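Home | About Us | Our Work | Training | Careers | Contact

About Canwood

Canwood is an independent training and development company based in Uvdale. The company helps manufacturers, laboratories and technical colleges put small robot arms to work by teaching them directly. A member of staff performs a task through the robot, either by guiding the arm by hand or by driving it from a remote station, and the recorded movements become the material from which the robot learns.

The company was founded by Khairul Mangundap, who remains its director, and Delwyn Whitelaw, who leads instruction. Both had spent their earlier careers in laboratory equipment service. They found that the people who understood a bench task best were seldom the people asked to program it, and Canwood was set up to give those people a direct part in the work. It now employs 23 staff at two sites, the main office in Uvdale and a teaching workshop in Cosgrove.

What We Do

Most client projects begin with a visit to the bench where the task is done today. Our instructors watch the work, agree with the client on where a task starts and ends, and write a short protocol that every operator follows. Demonstrations are then given in one of two ways. In hand guiding, the operator holds the arm and moves it through the task. In remote control, the operator works from a separate station and the arm follows. Hand guiding is generally the quicker of the two to learn, and remote control is preferred where the operator's hands would block a camera or where the work must be done at a distance.

Before an operator is assigned to a physical arm, practice is carried out in simulation. The simulated benches are built by our Cosgrove team and allow new operators to repeat a reach or a placement as often as they need, with no risk to equipment. 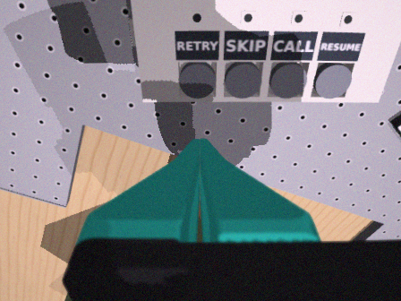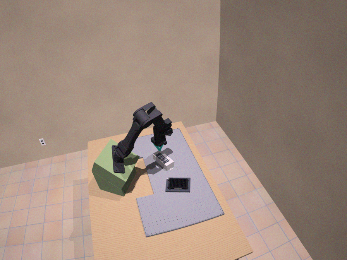

Every demonstration is reviewed by a second person before it is accepted. Reviewers look for hesitation, needless contact with fixtures and changes of approach partway through a task. A demonstration that does not meet the protocol is set aside and the operator is told why. Clients receive both the accepted set and the review notes, and they are free to use them with any learning software they choose.

To date the company has delivered 2,761 accepted demonstrations under its current review standard, which was adopted in February.

Training and Certification

The Canwood operator course is open to client staff and to individual applicants. No background in programming is required. Each trainee completes 100 supervised demonstrations, divided between hand guiding and remote control, and is assessed on a task not seen during the course. A total of 156 operators have completed the certificate so far. Many have returned to their employers as in-house instructors, and several now teach with us in Cosgrove.

Working With Clutell

Canwood has a standing agreement with Clutell, a maker of bench fixtures and sample holders. Clutell supplies drawings of new products at an early stage so that our team can model them and comment on how easily a gripper can reach them - a step that has led to design changes on more than one occasion.

Our Commitments

Recordings made on a client's premises remain the property of that client. Operators are paid for practice time as well as for accepted work. Sessions at a control station are limited in length, and breaks are scheduled by the supervisor.

Inquiries about projects, course dates and site visits may be sent to the Uvdale office through the Contact page.

Page last reviewed 05/10/2023

Contact | Privacy | Accessibility | © Canwood. All rights reserved. | Back to top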